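How to Build a Household Binder You Will Keep Using

By Nisha Dubey
Filed under: Paper, Home

Last February a pipe let go under our kitchen sink at 10 at night, and I spent the next forty minutes looking for the name of our plumber while my husband held a mixing bowl. The name was on a magnet. The magnet was on the fridge we had given away.

So I made a binder. I know there are apps. I have had three of them, and two have since gone out of business with my dishwasher warranty inside. A binder has never asked me to update my password.

What you need

One sturdy ring or lever binder, the wide kind
Tab dividers, 10 is plenty
A two- or three-hole punch that matches the binder (check this in the store, and save yourself my second trip to Fusville)
Clear sleeves for anything you don't want to punch
A pen that works
The pile

You already own the pile. It lives in a drawer, a tote bag, and the glove compartment.

Step 1: Clear a surface and open the binder out

Pick a table you can do without until bedtime. Open the covers all the way and check that the spine lies down without a fight. If it springs shut on its own, it will do so for the rest of its life, usually on your thumb.

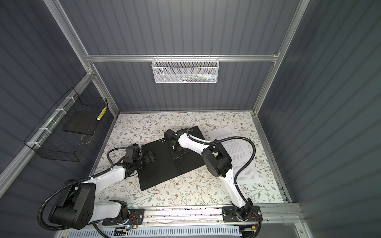
Lying flat, with the seam down the middle.

Step 2: Sort the pile before you punch anything

Make four stacks: house, people, money, and garbage. Garbage should be winning. The manual for a blender you no longer have is garbage. So is the second copy of the manual for the blender you no longer have.

My own pile came to 313 sheets, and 68 of them went in the binder. Most of the rest were takeout menus and letters from Gelberg Water Softening, who are very worried about us.

Don't read old letters while you sort. You will find one from your aunt and it will be Friday.

Step 3: Choose your tabs

Name the tabs the way you talk. "Residential Mechanical Systems" looks terrific on a divider, and you will never once think of it while standing in an inch of water. Mine say Water, Heat, Power, Car, Doctor, School, Cat, Insurance, Taxes, and People Who Fix Things.

Put the one you'll need in a panic at the front. For us that's People Who Fix Things, with the plumber on the first line in letters you can read by flashlight.

Step 4: Punch and load

Punch a few sheets at a time. The punch may claim it can do twenty. Feed it five.

Square up the edges against the table before each punch, and load from the back tab forward so you aren't dragging the whole stack over the rings every time. Anything legal, like a birth certificate or a car title, goes in a sleeve with no holes in it. Better still, keep the original somewhere fireproof and put a copy in the binder.

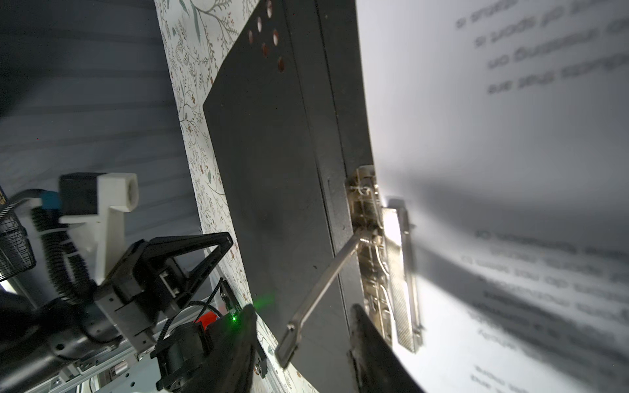

Close the mechanism all the way before you pick the thing up. I mention this as a person who has carried an entire tax year across a hallway and arrived with the covers.

If the rings don't meet cleanly, return the binder while you still have the receipt. A small gap will catch every page you turn, and within a month you'll stop turning them.

Step 5: Find a home for the leftovers

Some things won't go in a binder however much you'd like them to. Spare keys, the odd Allen wrench, the touch-up paint. Give them one basket close to wherever the binder lives, and hang it if you're short on shelf space. When the basket is full, something has to leave before anything else comes in. My brother-in-law, Ramesh Dwivedi, solved this by buying a bigger basket, and he now has a bigger basket of Allen wrenches.

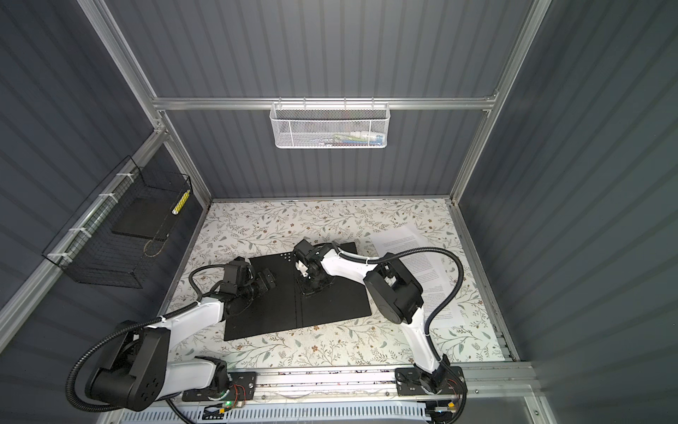
Step 6: Write the front page

One sheet, handwritten, right inside the cover. Put down:

Where the water shuts off
Where the breaker box is
The vet, the doctor, the dentist
Who has a key to your house
What the binder doesn't cover, and where that stuff is

Leave passwords off. A binder that opens everything you own is a gift to whoever picks it up.

Then hand the page to someone else in the house and ask them to find the water shutoff with it. My daughter got as far as the dryer. I rewrote the page.

Step 7: Label the outside

A plain dark binder looks like every other plain dark binder on the shelf, so put a label on the spine and another on the front.

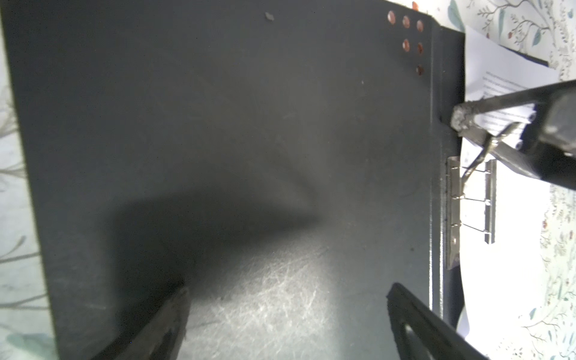 Tape over a paper label if it's going to live in the kitchen. I used the sticky kind from Skatus and they held fine on a wiped-down surface. On a dusty one they were on the floor by breakfast.

Step 8: Keep it going

Stick an empty sleeve in the very back and call it Later. New paper goes in there. Once a month, or when the sleeve starts to bulge, file what's inside and throw out the rest. It takes me 10 minutes with the radio on, and longer if there's a letter from Gelberg.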